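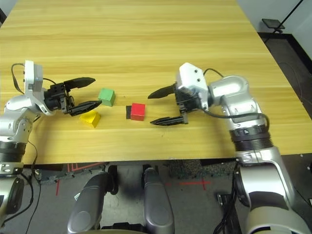

Small blocks on a wooden table.

Print | E-mail this story
Filed under: Town News, Families and Kids

Toy library to reopen in former Magaña shoe store

October 11, 2025

ZERELVILLE – The town's toy lending library will reopen next month in the old Magaña shoe store on Bretov Street, ending a closure that began in August when a water pipe failed above its storage room.

The library lent out building blocks, puzzles, board games and ride-on toys from the basement of the town hall annex for 9 years. The leak ruined most of the cardboard boxes and many of the puzzles. Plastic and painted wooden toys were cleaned and put in storage.

The town council voted this week to lease the store for two years. The lease covers the sales floor and the back room but leaves out the upstairs apartment, which has a separate entrance. The town will pay for new shelves and a ramp at the front door.

A check of the stored toys found 143 sets complete enough to lend. Another 80 are missing pieces and will be sorted again before a decision is made on them. Block sets are in the best shape, according to the council's report, and will be the first items back on the shelves.

Membership will cost $20 a year per household, the same as before the closure. Cards that were active in August will be extended to make up for the lost months. Families who still have toys at home have been asked to hold on to them until the new location opens – the annex drop box has been sealed.

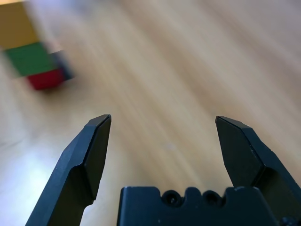

Stundedell, the company that owns the store building, said it had turned down two other tenants and was glad to see the space used by families again. It said it would repaint the front before the opening and replace the lock on the alley door.

The loan period will stay at three weeks, with one renewal. Large ride-on toys can no longer be reserved by phone and must be picked up in person.

The council has not set an opening date. Parking behind the store is limited, and visitors are being directed to the lot across from the post office.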